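Plisulton Ownership Register

Home > Data products > Trade and investment > Plisulton

Plisulton is a register of foreign-owned manufacturing companies and the investments behind them. It shows who owns a plant, which country the money came from, when the stake was bought and what the plant makes. Alance sells it as a yearly subscription to purchasing departments, trade associations, regional development offices and law firms.

Current release: 3rd March
Coverage: 40 countries
Access: web browser, spreadsheet download
Users per standard license: two

What the register covers

Each company has one main record. The record gives the registered name, earlier names, plant addresses, direct owner, final owner and the country where the final owner is based. Where a holding company sits in between, it gets its own record with a link in both directions. Joint ventures are listed with the share held by each partner. If the shares haven't been published, the field reads "not disclosed" and we don't fill in an estimate.

Sectors covered are vehicles and vehicle parts, steel, chemicals, power equipment, electronics, laboratory and factory equipment, textiles and packaging. Retail, banking and real estate are not covered. Farmland was dropped from the register last May after too many of the sources closed.

A full record holds up to 53 fields. Many smaller companies have fewer, mostly in places where annual accounts don't have to be filed.

How the records are put together

Our staff work from company registries, published accounts, customs notices, merger filings and announcements by state governments. An announcement alone is not enough to open a record. Many investment agreements signed at trade fairs never lead to a plant, so these are kept in a separate list called Announced, with the amount promised and the name of the public body that signed. They move to the main register once a company has been formed or land has been taken.

Nesma Ezzat runs the research desk. Questions about a single record go to her team, and subscribers can send them straight from the record page with the Query button.

Origin and ownership kept apart
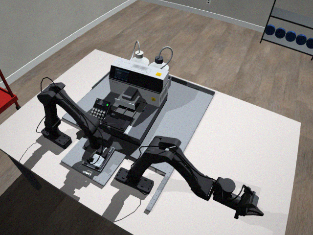 Country of origin and country of ownership are separate fields in Plisulton, and subscribers should decide early which one their policy refers to. A machine can be built in one country by a company owned in another and sold through a dealer in a third. The Asset List add-on lets you enter your own equipment and attach a supplier record to each line. For a work table like this one, the two black robot arms would go in on separate lines, the boxy laboratory instrument on another, and the shelving rack could be left off if your policy doesn't reach furniture. Each line then shows the maker's final owner, and you get a notice if that owner changes. Parts inside a machine are not traced unless you enter them yourself.

Boycotts, tariffs and local rules

Demand for the register goes up when a trade dispute is in the news. Plisulton does not rate countries or recommend that you stop buying from any of them. It has no risk score. What it does have is a filter for owner country that can be combined with sector and region, so a development office can see how much of its local parts industry depends on owners in one place. The same search can be saved and run again after each release.

Tariff rates are not included. Subscribers who need them usually take the Tedesco rate tables as well, and company numbers in the two products match.

Note on state ownership: a company is marked "state-held" when a government or a government fund has more than half of the voting shares. Smaller government stakes are shown in the shareholder table but don't trigger the mark. This changed with the current release - saved searches made before it should be checked by hand.

Licenses

Standard - one office, full web access, spreadsheet download.
Office Plus - adds the Asset List and change notices by email.
Library - reading room use only, no download.

All licenses run for twelve months and can be started at any time. The Kurdale archive of closed records is included with Office Plus and can be added to the other two.

Republishing single figures is allowed with credit to Plisulton. Republishing tables needs written permission, so please ask before you print.

Ordering and help

Prices depend on the number of sectors you take. Laine Vasiliauskas handles new subscriptions and Taha Salem handles renewals. Trial access is open for one sector of your choice, downloads switched off. Use the order form and put the sector in the first box.

Related products: Tedesco Rate Tables, Kurdale Archive, Alance Plant Maps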